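**Is the robot arm at our shop going to cut hours, or is this just talk?**

The Pimley plant put in an arm for wire and bracket work. Two screws in a black bracket on wood, a blue wire, a metal loop.
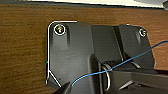
Management says it "frees us up." For what? I've built 1000 of these by hand and no one will say who does my job in October.

**gridari_40**

Get it in writing. We heard the same speech, then lost the evening shift.

**Undari**

Mine mostly made me a babysitter — same pay, more walking. Ask who clears the jams.

**bench166**

depends on the boss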